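My old label maker gave out in December, right in the middle of wrapping season, and I went without one for months because I told myself I could just write neatly. I can't write neatly! So I finally bought the Flasum, the little handheld one from Skodedmont, and I've been using it long enough now that I feel okay telling you what I think.

First, the setup. You drop in the tape, put in the batteries (it takes AAs, thank goodness, no weird charger), and pick your language. I was printing labels before my coffee got cold. The first thing I made said "FLOUR" and the second thing I made said "OTHER FLOUR," so you can see how organized things are at my house.

The keys are in alphabetical order instead of like a computer keyboard, and that drove me nuts for the first week. I kept hunting for the E. I've mostly gotten used to it, but if you type fast on everything else you own, be ready to slow way down.

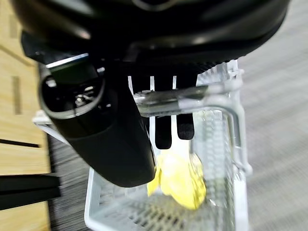 Tape is where they get you. The machine itself was cheap, but the refills cost 13 dollars each, and it spits out a blank strip before every label. If you're doing one spice jar at a time, that adds up to a lot of nothing in the trash. What I do now is type a bunch of labels in a row with spaces in between, print them as one long strip, and cut them apart with scissors. It keeps the last 9 labels in memory too, so when I mess one up I can pull it back and fix the typo without starting over.

As for sticking power, I'm really happy. I put labels on glass jars, plastic bins, the breaker box, and the freezer containers, and the only ones that came loose were two on a fabric bin, where I probably should have known better. My jars go through the dishwasher and the print still looks dark. Peeling the backing off is a pain with short nails, though. The Treltia I had before had a split down the middle of the backing, and I miss that so much.
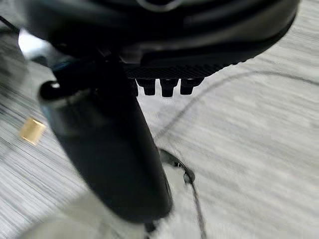 Can you use other brands of tape in it?

I tried one pack of the Teixeira refills and they printed fine, but the cartridge was a tight fit and I had to wiggle it to get the door shut. The adhesive seemed a little weaker on plastic, so I save those for file folders.

The cutter is a lever on the side and you have to push it like you mean it. Small complaint: the screen isn't lit, so forget about labeling anything in a dim closet. I do wish it came with a case, because mine lives in the junk drawer and the power button gets bumped.

Would I buy it again? Yeah, I would, as long as the tape stays at that price. Four stars from me, and my pantry has never looked better.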